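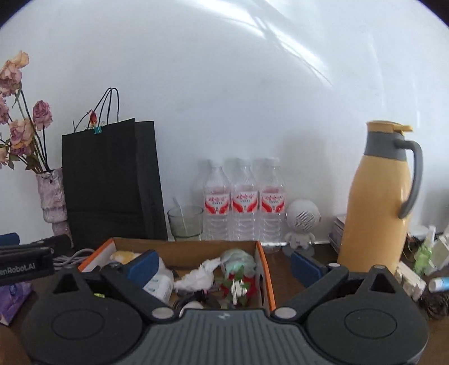 12th October

Home with sore feet and a tote bag full of brochures. Keline had their open day over at Grivetstead and I'd been putting my name down for these things for ages without ever getting picked, so when the email came through I said yes before I'd even checked the bus times (two buses, as it happens, and a long walk along a road with no footpath).

Gladys Sánchez ran our group. She's been there since April and talks at a hundred miles an hour, which I liked, because the fellow doing the welcome speech had slides and I nearly nodded off. There were 23 of us, mostly parents with teenagers, plus me.

The bit I'd come for was the hand-held grippers. You hold the thing yourself and work the fingers, and it records what you do so that later on a robot can have a go at the same job. Blue rubber tips on the fingers, and they're grippier than they look! My job was a cardboard box of odds and ends, tissues and packets and a plastic bag and a red strawberry-looking thing with leaves. Pick something up, put it on the table, next. I thought I'd be a natural. I was hopeless. The tissue was fine but I chased one packet into the corner of the box and had to be told, very kindly, to come at it from above and slow down. A boy of maybe twelve had his turn after me and did it like he was eating chips.

I did like that the table was a proper mess. Water bottles, a yellow thermos, dried roses in a vase, a little white astronaut speaker that I'd quite like for my own desk. I asked Gladys about it and she said tidy tables make for lazy robots. They want 500 goes at each job before they're happy, and they move everything about in between. My wrist was tired after one.

After lunch (egg sandwiches, decent, coffee terrible) we saw the Mamani arm fold tea towels behind a glass screen. Slow as a wet week but everybody clapped. There was meant to be a talk on Clerum as well, only it got pushed back and I'd have missed the bus, so I still have no idea what Clerum is. Must look it up.

Gladys says they'll do another day in autumn and I've put my name on the sheet. Going to practise on the kitchen drawer with the salad tongs. Bins tomorrow, and ring Mum about the colour for the back fence.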